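A morning at the Skultulside laundry

I have stayed in a lot of hotels and slept on a lot of sheets, and until February I had never wondered where any of them went after breakfast. Anatole Boyer had. He has been trying to get a few of us to visit a commercial laundry ever since he read a long article about one on a train, and when the Skultulside plant put up a notice for its open morning he signed us up before asking.

Skultulside is at the far end of the bus line, past the garden center and a place that sells used boats. You smell it before you see it, and the smell is pleasant, like a clean shirt the size of a parking lot. We were given hairnets, orange vests and a sticker each with our names on it. Mine said Ban. My name isn't Ban, but Ban never turned up to claim it, so I had a good morning on his ticket.

Our guide was Geum-ok Ji, who started on the folding tables and now runs the day shift. She talks fast and walks faster. The plant handles linen for 162 hotels and guesthouses, she told us over her shoulder, going up a metal staircase, and the one thing all of them have in common is that they want it back by yesterday.

The dirty end comes first. Bags arrive on an overhead rail and drop open onto a belt, where people sort them by hand. Things found in the sheets are kept on a shelf by the supervisor's desk: TV remotes, a great many single socks, reading glasses, a trumpet mouthpiece. Hotels are called about the remotes. The socks are apparently beyond help.

After that come the tunnel washers, long steel tubes that take in loads at one end and push them out at the other as a pressed cake of wet cotton. Anatole asked three questions about water recovery and wrote down all the answers. Most of the rinse water goes back to the front for the next prewash, so your pillowcase gets its first bath in somebody else's last one. I have decided to be fine with this.

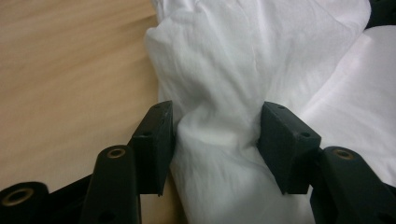
White fabric, bunched and creased. The crisp look comes much later.

The ironing hall was the part I liked best, partly for the warmth. Sheets go into the rollers crumpled and come out flat enough to write on, then get folded before they have time to think about it. Su-bin Jang, who has worked the far roller for years, let us feed in a pillowcase each. Mine went in crooked and came out with a crease running corner to corner, pressed so firmly that it will probably outlive me. She put it on the rewash pile without a word, which I respected.

We also got a short talk from Hyun-seo Yoo on stains. Red wine is easy. Coffee is easy. Self-tanner is the enemy, and he spoke of it the way sailors speak of certain rocks. Sheets that can't be saved are cut up for rags, and the rags go to a garage down the road.

The gift shop was a table. It sold tea towels and bars of a stain soap called Flokau, and the man behind it could not change a twenty. Chae-won Maeng bought two bars and rubbed one on her scarf at the bus stop to test it. The mark is lighter, she says. I was there and I would call it wider.

If you want to go, book early, wear flat shoes and leave the good coat at home, as the sorting area is dusty. The tour takes two hours and there is coffee at the end, served in the canteen on a tablecloth with a small stain near the sugar.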